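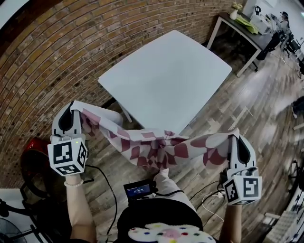
The Flellach cloth is a plain rectangle of fabric for wiping, covering, wrapping and whatever else you do with a cloth when people aren't watching. We have sold it under item number 802 for long enough to have heard it called a tea towel, a napkin, a scarf and, in one stern letter, a rag. It comes white, with a print in dark red and maroon that bunches up nicely when you hold the thing by two corners and let the middle go. Hung like that, the pattern turns into blotches and petals, and you would be hard pressed to say what it was meant to be. We consider this a feature, mostly for dinner parties, where a splash of beet juice has plenty of company.

Home Kitchen Table Cloths Care Contact

Posted 25 Oct 2020 by Yolanda Guzmán

Folding it

Corners first. Pick up two neighboring corners, pull until the top edge is straight, and give it one firm shake. If one side hangs in a twist, let go of that corner and find it again - turning the whole cloth over only moves the twist somewhere harder to reach. Fold in half, then in half again, and stop. A third fold makes a lump that will not stack, and the drawer will let you know.

Washing it

Warm water, ordinary soap, the first wash by itself. The maroon is a strong color and we make no promises to your white shirts. Line drying is fine. So is the dryer on low. Ironing is between you and your conscience.

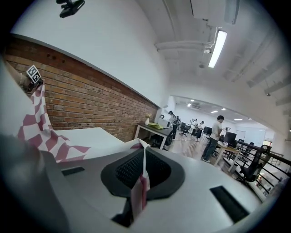
Iron it face down if you must, while it is still a little damp, and start from the middle. Starch gives you something that stands up on its own and wipes up nothing, so we'd skip it.

Ordering

Sold one at a time or in a bundle of 11, a number we settled on because that is what fits in the Broritz mailing box with the lid closed. Bundles are item 2942. The Ayala print (item 474) is out of stock until January, when we expect to run out of it again.

Returns are accepted unwashed. Write to Yolanda Londoño at the Virneck shop and tell her what went wrong. She has read every possible complaint about a cloth and would welcome a new one.

Last updated: see posting date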